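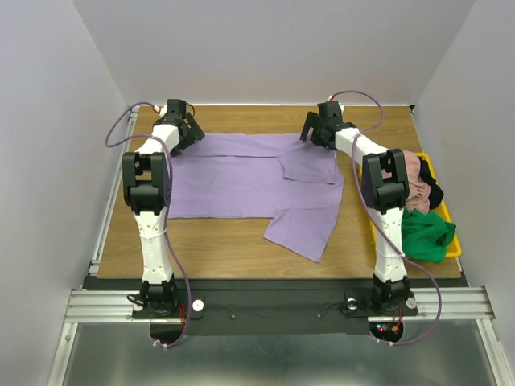 Turach Fold bench, both grippers at the upper edge of a shirt.

Turach Fold is a two-arm research bench for learning to fold clothes by demonstration. It is made by Fakmont for laboratories and schools which want to repeat our folding method, or to test their own method on the same hardware.

The method in short

An operator guides the arms through the task and the bench records the movement. The policy is then trained on 500 demonstrations. It does not predict one motion at a time but a short chunk of 10 motions, and it plans again after each chunk. Dirk Ackermann and Edem Quartey compared this with single-step prediction in May. With chunks, the arms hesitated less at the moment of gripping, and the sleeves were the part which improved most. The body fold improved only a little. Thick seams are still a weak point, and we are working on it.

The clothes stay in a yellow container at the right side of the table, so the right arm must learn to move close to it without pushing it. Please keep the container in the same position for recording and for testing. In our first tests we moved it between the two, and the results were worse. 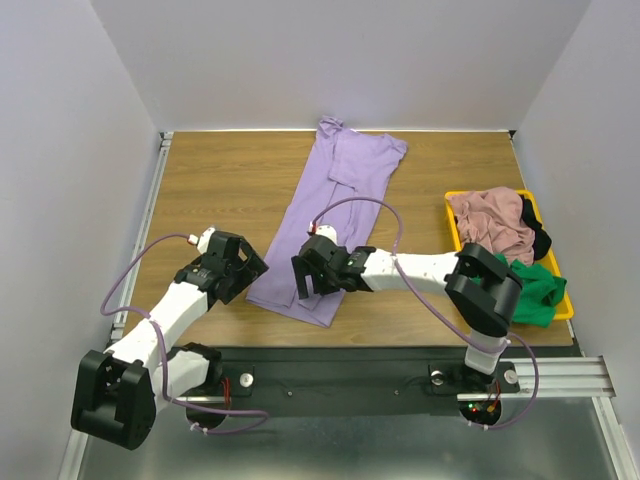

What is delivered

Two arms with parallel grippers, mounted on one common base
Table top with wood grain
Purple cable set, fitted
Recording software and the 500 demonstrations
Printed manual, English or German

The enclosure is ordered separately. Order number 967. Delivery time is 4 weeks.

Questions about the training method please send to Anneliese Vogler. For orders and spare parts, Hauke Meinecke will answer you.

Page last changed: 6 December 2020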